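Kurano Label Shapes, data card

Version 3. Maintained under the Vustis packaging archive.

Summary

Kurano is a table of outline measurements for printed food labels, kept for people who study shelf packaging and label die-cutting. Each row covers one label: outer contour, border width, corner count, and substrate. There are 182 rows. Text printed on the labels is not transcribed.

Fields

label_id: string, unique
contour: one of rect, oval, notched, freeform
border_mm: width of the innermost printed border, blank if none
substrate: paper, film, or textile
source: Clestar or Song 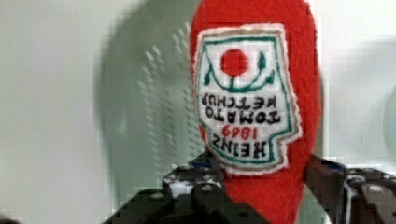 Contour values are assigned from the outer cut edge only. Printed lines inside the edge do not affect the class, even where they follow a different path. Textile labels use the same rule, with the sewn patch treated as the cut edge. A keystone-style ketchup patch with a dark green line inside a white edge is therefore entered as notched, and fraying along the edge is ignored. Rotation is not recorded, so an upside-down label gets the same values as an upright one.

Known issues

Nine rows from Song have no border_mm value because the originals were measured in inches and the conversion was lost. Rows from Clestar were scanned at 200 dpi, which limits border widths to coarse steps. Duplicate labels across the two sources were merged in October; the Clestar label_id was kept.

Loading

The file is UTF-8 CSV with a header row. Blank cells should be read as missing, not zero.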